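Print this page | E-mail this page

Boxes, tables and a vase in the way

Quick ones this week, typed between two deliveries. Packing and unpacking at a table, mostly small cartons, the kind that come in the mail and then hang about for a month. Updated Mon 10 September.

Clear the table first. Not half of it. All of it, down to the wood, then put back only what you need for the job. Tape, scissors, marker, damp cloth. If a vase of flowers lives on the table it can stay, but push it to the far end, past where the lid will swing. Water and cardboard do not mix. A wet bottom on a carton and the whole thing is scrap.

Box in the middle, square to you. Long side or short side, doesn't matter, so long as your elbows are clear of the table edge. Stand up for it. Sitting down you end up pulling the box into your stomach and the flaps go crooked.

Both sides at once. One hand each side, flat, even push, and lift straight. Grabbing a lid by the front edge bends it and it never shuts right again. 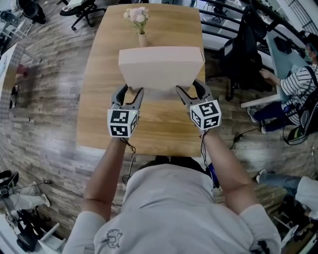
Pumura wrote in that pressing from both sides is fine for a stiff box but a thin one bows in and pops the lid, and would we please tell people to keep one hand underneath. Fair point. Thin board, one hand under. Stiff board, sides are OK. If you can't tell which you've got, press the middle of the long side with a thumb. Gives easily = thin.

Lids that stick. Don't yank. Tip the box a little, let the air in at one corner, then work along. For a lid that's too tight every time, rub a plain candle stub along the inside lip. One pass. Two passes and it slides off in the closet.

Tape. One strip down the seam, and over the ends by a couple of inches. No need to go round and round like a mummy. Fold the last half inch of tape under itself so you can find the end next time, I forget this every single time and pick at it with a fingernail for ages.

Light wood tables scratch and they show it. Cardboard looks soft but the cut edge is like sandpaper if there's grit under it. Wipe the table before, wipe the box bottom too. Lift, don't slide. Old pillowcase under a heavy carton if you really must slide it. For scuffs that are already there, a bit of paste wax on a soft cloth, with the grain, leave it 14 minutes, buff. (The tin says longer. Never needed it.) Test under the edge first where it wont show.

Flowers on a work table. Pink and white ones look nice and drop petals into everything. Small vase, low water, half full at most so it doesn't slop when the table gets bumped. Change it every other day. If the vase is narrow and tippy, a spoonful of clean gravel in the bottom. Stand it on a folded cloth if the base is rough, unglazed bottoms leave rings.

Tall narrow boxes. These are the nuisance ones. Standing on end they take up hardly any table, which is good, but one knock and over they go. Rules I use:

- heavy end down, always
- label on the narrow side so you can read it on the shelf
- steady the top with a finger while you tape the side
- bag of rice against it if you need both hands
- plain white ones show every thumbprint, so wash your hands first

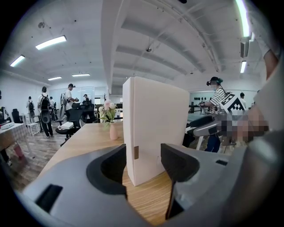 Once it's taped, lay a tall box down to write on it. Writing on an upright one makes wobbly letters and dents the face. A bowed side can be coaxed flat again overnight under a couple of cookbooks, empty though, not with stuff in it.

Where to keep flat cartons. Behind a door, upright, a bungee across. I had a stack at the Sorkotthorpe house that got so deep the door only opened halfway, so now there's a limit: 9 flat ones, the rest go to recycling. Keep the odd sizes. Ordinary sizes you can always get.

Bags on the back of a chair. While you're packing, fine, but take the heavy stuff out or the chair goes over when you brush past. Better on a hook. Straps off the floor too, you will catch a foot in one carrying a box you can't see over.

Labels. Marker straight on the box if it's the last trip. If you'll reuse it, masking tape and write on that. Two words are enough. "Desk cables." "Winter hats". Not "misc", you will hate yourself in May.

Room to walk. Before you pick anything up look at where you're going to put it down. Pull the chairs in, rolling ones especialy. Clear a path one box wide plus your elbows.

Small things to tuck in the lid: a spare strip of tape stuck to wax paper, a rubber band, a list of what's inside. The Nolte trick, which a few of you sent, is to write the list twice and keep the other copy in a kitchen drawer. Works if you remember which drawer.

Next week jar lids, and the drain thing again. Send yours in, short please.

Contact | © Davness Household Pages | Back to top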